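The Pleasures of a Plate Rack
By Florencia Bravo
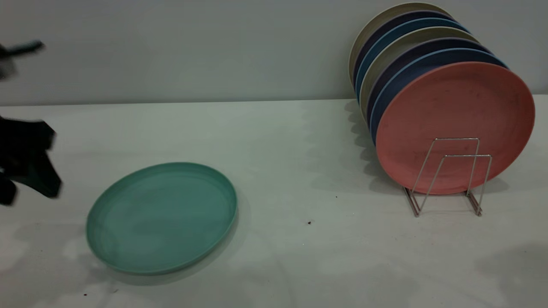 I came to colored plates late, and I came to them hard. For years I ate off the same white set everybody in Brultville seems to get when they move out of their parents' house, and I never gave it a thought. Then a friend served me lentils on a plate the blue of an old work shirt, and I went home and looked at my cupboard with real disappointment.

Mixing is the fun of it! A pink next to a navy, a cream to let your eyes rest, a soft teal for toast and eggs — you can change the whole mood of a Tuesday-night kind of supper just by reaching for a different color. Elba Ibarra, who has sold secondhand dishes in Sastport for 28 years, told me she gave up on matching sets long ago. "People would buy the one odd plate and leave me with five," she said. Now she sorts by size and lets customers argue about the rest. Her shop holds over 600 plates, and I handled an embarrassing number of them.

Size does matter, by the way. Plates of the same width line up beautifully in a wire rack, each rim peeking out behind the next, and I've stopped putting mine away at all. They dry on edge, they stay there, and I get to see them while the coffee brews (my cupboard now holds flour and a waffle iron).

Nahuel Ledesma, a potter in Curnton, is fussier than I am. He likes matte glazes and a low rim, "so the sauce stays put," and he'll tell you that dark plates flatter rice and pale ones flatter beets. I tried both in October and he's right about the beets. The rice I'm still deciding on, and there's a pot of it on the stove as I write.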